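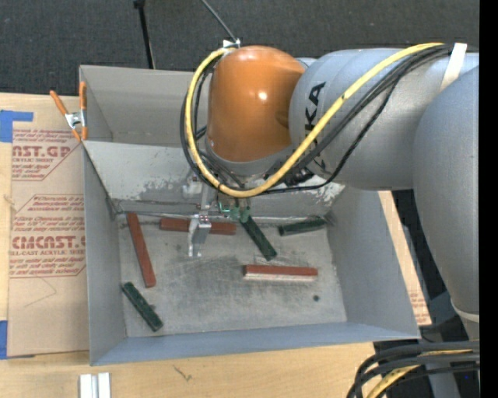 Home | Notebook | Protocols | Links

Search this notebook Go

January, islet bench, late afternoon

Third try at the glucose challenge on the Branlow islets, and I finally got a curve I'm not embarrassed by! I picked 50 per well this time (the small ones went in the spare dish) and gave them 30 minutes in low glucose, then 30 in high. Insulin went up in all but one column — I think I sucked up a few islets there with the tip, so ignore column four.

The Gikar kit is fussier than the old Pettigrew one. It wants the standards made fresh, and I'd made mine before lunch. Next round I'll do them last.

Oh, and the Flultow incubator is reading low on CO2 again. I topped up the water pan and left a note on the door. 32 wells still to read tomorrow, plates are in the cold room, second shelf, blue tape.

Comments (3)

column four looks fine to me on the raw sheet, did you check the blank?

Try wide-bore tips, there's a box by the sink.

Checked the blank, it was the blank. Rerunning the numbers tonight.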